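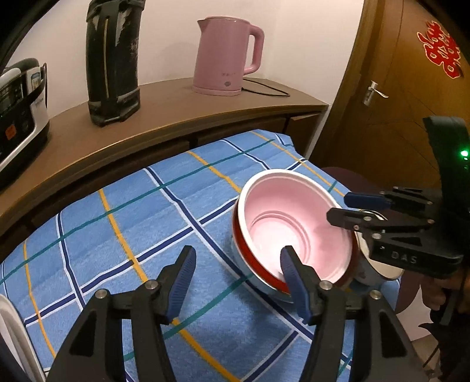 *Stack of three, pink one on top, on the cloth in front of the cabinet.*

# Stacking mixed bowls so they come apart again

Quick one. Bowls that don't match never nest right. You get a leaning pile, then two of them jam and you're stood at the counter pulling. Takes maybe one cup of coffee to sort out.

## What you need

- your bowls, clean and bone dry
- a cloth big enough for the lot — old tablecloth is fine
- paper towels, cut in half
- a tape measure if your shelf is low

## Steps

1. **Cloth down first.** Bare wood lets a bowl skate. Fold it double if the table's hard.

2. **Sort by the base, not the rim.** Flip each one and look at the foot. Rims lie. My Gallardo bowl looks like the biggest and sits inside the Gendiretti no problem.

3. **Widest at the bottom.** Color makes this easy if yours are like mine. Pale blue tint at the base, red rim in the middle, pink inside on top. Learn the order once and your done.

4. **Half a paper towel between each.** Flat, not scrunched. Scrunched makes the lean worse.

5. **Lower it in, don't drop.** One hand each side of the rim. Ridged or stepped insides catch the foot of whatever goes in next, so turn it a little till it settles.

6. **Check the lean.** Get down to eye level. A slight tilt is OK on a table. For a shelf, lift the top bowl out and try it a quarter turn round.

7. **Stop before it gets silly.** My limit is 8 light ones, fewer for anything heavy. The shelf in the Vuststead kitchen has 36 cm of clearance and I leave a hand's width of that free.

## If two are stuck

Don't twist hard. Cold water in the top one, stand the bottom one in warm (not hot) water, wait, then lift straight up. Still stuck — drop of dish soap round the join, leave it, try agian.

## Moving the stack

Both hands, low down, under the bottom bowl. Never by the top rim. For the drive to Drerncombe I wrapped the whole stack in the same cloth, knotted it on top and wedged it in a box with dish towels. Knot loose enough to undo with one hand.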